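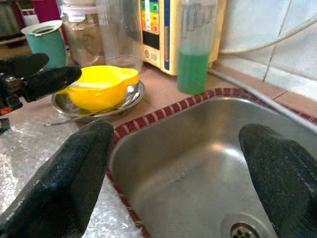
Happy new year, all. I promised a proper thread on what we've been doing with wrist cameras since the autumn, so put the kettle on, I do go on a bit.

The question was a small one. If you train an arm on kitchen jobs using only what it sees from its own wrist, how much does the clutter at the back of the counter matter to it? Jars, bottles, whatever the household keeps there.

I'd have bet on "not much". Relu Hodoroagă bet the other way and has been very gracious since.

The method, for those who like that part: we collected 437 demonstrations in 12 home kitchens, all by teleoperation with 2 arms. We call the set Pluruletti, and no, I didn't choose the name.

Then we trained the same policy twice. One version saw everything. For the other we blurred whatever lay beyond the near edge of the worktop items, using a mask Relu wrote over one very long weekend in Olteanu — he says the mask is ugly, and I've read the code, and it is a bit.

Tested on 300 fresh trials in kitchens neither version had met, the blurred one was clearly worse at moving bowls and plates. It reached the right spot, more or less, but the fingers came in at poor angles.

Our best guess is that the background tells the arm how it's tilted. Tile lines, the rim of a sink, a tall bottle standing upright: all handy if your only eye is on your wrist and your wrist keeps turning.

Shiny things were hard for both versions. Steel basins especially, and clear plastic sheeting. I have no clever answer there yet and would love to hear from anyone who has.

One caution: we only used one gripper shape, the wide black fingers, so please don't stretch this too far.

Next up is a run at Sandby in February, with a depth sensor added. The write-up goes on the Flernitora page once Relu has fixed my plots.

© Flernitora, 3 January 2026 · Contact · Back to top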